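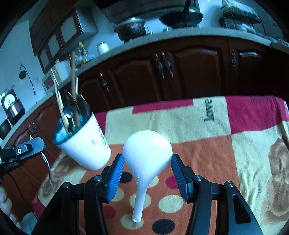 Cutlery on the love blanket, kitchen behind.

About Us

Calbridge Kitchen Share. We sort, pack and hand on utensils to people setting up a first kitchen: students, new arrivals, anyone starting over with one pot. Started at Burgi Kofler's place with a single drawer of odd forks, now over 1000 sets out the door and still no proper sign on the shed (it's coming).

What goes in a set: forks big and small, soup spoons, chopsticks, a ladle, a spatula, something to stand it all up in. Matching not guaranteed. Colour not guaranteed either. We don't do knives by mail, pick up only.

Sorting is on the kitchen table, blanket down first so the ceramic spoons don't chip. Wood in one pile, metal in another, then back into the holder, long handles at the back. Cường Lý worked out the order and we've stuck to it, mostly.

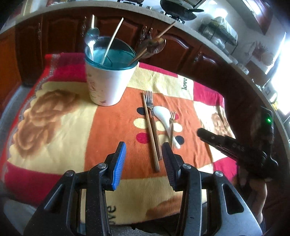 Chopsticks, forks and a white soup spoon out on the blanket, the holder further back.

Who's who. Burgi: the table, the kettle, the phone. Cường: sorting and packing. Hafiz Hartono: deliverys, Calbridge and out as far as Sindau. Ridwan Lubis does the books and answers email, usually after 8 pm, so be patient please.

Donations: clean, dry, no cracks. Wooden spatulas always wanted, we run out evry July. Chopsticks in pairs if you can. Drop off at 82 Pillai Street, side gate, tub on the left. Sets are $20, or free if that's a stretch, just tick the box on the form.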